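June, late evening

I write this at the kitchen table because the bedroom is still too warm. The window is open and I can hear the trams going back to the depot. This is my fourth month in Stolumdale and today I received the letter about the language examination. I passed the written part. The speaking part I must repeat in autumn.

I was angry for one hour, and then I was only tired. The examiner was polite, but she asked me to describe a conflict at work and I have no conflicts at work. I said this. She waited for more and I had no more to give her. Ignacio Alcaraz says I should have invented a quarrel. He invented a quarrel about a parking place and he passed. I am not good at inventing when a person is looking at me and holding a pen.

The second examination costs 300, and I had put this money aside for the train to Divevholm, to see my aunt. I have counted it in different ways and the answer is always the same. If I stay with the 2,000 that I promised myself not to touch, then it is either the aunt or the examination. My aunt is eighty-one and the examination is not going anywhere. So I will go to Divevholm first. I wrote it to her this afternoon, on paper, because she does not trust the telephone for dates.

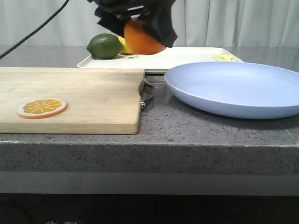

She will want to know what I eat. In every letter she asks this, before she asks about my health. I eat well, better than in winter. At the market behind the station the fruit is cheap in the last hour, and I buy what is left and eat it standing at the sink. Bread I buy at Moussa, where the woman now answers me slowly and lets me finish my sentence. In the first weeks she finished it for me. I noticed the change only today, while I was walking home with the letter from the school in my pocket, and I think it did me more good than the letter did me harm.

Cayetano Ortuño called in the evening. He wants to sell me his bicycle, the green one with the bad brake. I told him I would think about it. He said that I always say this, and it is true, I do. My father was the same. He thought for two years about a coat.

I have started again with the word lists, ten words every night before sleeping. Tonight I have "grudge," "to put off," "draft" (which has too many meanings) and "nevertheless." I like "nevertheless" very much. It is three words that forgot to stop - I must try to use it with the woman at Moussa, if the bread gives me an occasion.

Tomorrow I have to ask for the free days, pay the electricity and find out if the night train still stops at Skomis, where I can change without waiting until morning. It is past eleven now and a little air is coming in. I will leave the window open.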